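Estis reformulates Cumard conditioner line with lower-water base

Sunday, December 7, 2025

Estis has changed the base formula of its Cumard salon conditioner, cutting the share of water and replacing the previous thickener with a blend of fatty alcohols and a plant-derived emulsifier. The new version goes to salon distributors first. Retail sizes are scheduled for May.

The company says the change was made to improve how the product holds up in storage. The earlier formula was stable at room temperature but tended to thin out after repeated warm and cool cycles, a common condition in salon back rooms and delivery vans. A thinned conditioner still works, but it runs off the hair before it can be combed through, and stylists tend to use more of it per client.

Cumard is sold as a rinse-out conditioner for color-treated hair. It is slightly acidic, which helps the outer layer of the hair lie flat after coloring. The acidity has not been changed. The fragrance is also the same, although it is now added at a later and cooler stage of mixing to limit loss through evaporation. 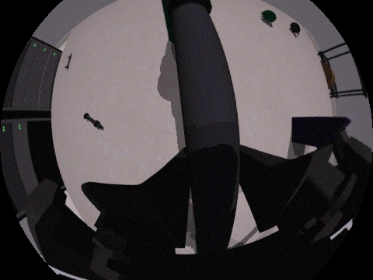
What is different in the base

A conditioner of this type is an emulsion: oil-like materials spread through water in very small droplets, held there by an emulsifier. When the droplets merge, the product separates or loses body. The older Cumard base relied on a cellulose thickener to slow that process by making the water phase thicker. The new base relies mainly on the structure formed by the fatty alcohols themselves as they cool.

That structure depends on cooling rate. If the batch is cooled too fast, the fatty alcohols set unevenly and the cream turns grainy. If it is cooled too slowly, the droplets grow and the finished cream is softer than intended. Estis has set a fixed cooling curve for the new formula, with low-speed stirring through the last part of the drop in temperature. Batches that leave the curve are held and checked again before filling.

The conditioning agent remains a cationic compound — one with a positive charge, which draws it to the negatively charged surface of damaged hair. Its level has been kept the same. With less water in the base, the company adjusted the oils downward slightly so that fine hair is not weighed down. There is no silicone in either version.

The preservative system has been revised as well. Less water generally means less room for microbes to grow, but a conditioner jar is opened with wet hands many times over its life, and the water that gets in collects at the surface. The new system was tested in jars that were opened and dosed with water on a set schedule, in addition to the standard challenge test on sealed product.

Test results

Estis ran a storage trial on 3,000 filled units from the first production batches. The units were moved between a warm chamber and a cool one in repeated cycles and then measured for viscosity, separation and color change. Of these, 2,926 stayed within the limits for all three. Most of the remaining units failed on viscosity, and the company traced them to a filling run in which the cream was packed before it had fully set. The hold time before filling has since been lengthened.

No unit showed visible separation. A small number had a slight yellow shift, which was within the limit and is attributed to the plant-derived emulsifier. The company does not plan to add a colorant to mask it.

Wet combing was measured on bleached hair swatches, using the force needed to pull a standard comb from root to tip. The old and new versions gave similar readings after a single use. After 5 uses the new version gave slightly lower force, a difference the company describes as small. Dry combing and shine readings showed no difference. The swatch tests do not measure color retention, and Estis is making no new claim on that point.

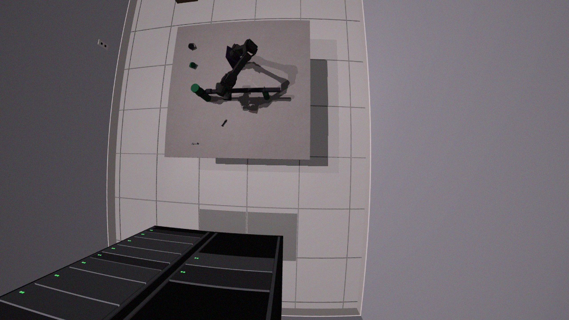 Packaging and supply

The salon size will move from a pump bottle to a wide-mouth jar. The thicker cream did not feed well through the existing pump, and a larger pump would have needed a new neck and closure. Jars are supplied by Jadico, with a foil seal under the lid and a flat inner liner. The retail size, at 200 ml, stays in a soft tube with the same cap as before.

Filling is being handled at the Thongsuk plant, which already produces the matching shampoo. Lot codes will be printed on the base of the jar and on the crimp of the tube. Salons can tell the new formula from the old by the jar itself and by the ingredient list, where cetearyl alcohol now stands directly after water.

Old and new stock may be sold side by side until existing inventory runs out. The two should not be mixed in one container — the cellulose thickener in the older base can disturb the structure of the new one and leave soft lumps. There is no safety concern in using one after the other on the same client.

Directions for use

The directions have been updated in one respect. Stylists are asked to press excess water out of the hair before applying the cream, as the new base spreads more slowly on very wet hair. Leave-on time is unchanged, and the product should still be rinsed with lukewarm water. Jars should be closed between clients and kept away from steamers and hood dryers.

The list price per unit of weight is unchanged for both sizes. Distributors can request the revised safety data sheet and ingredient statement from Estis with their next order. Sample jars are available to salons that already stock the Cumard color line.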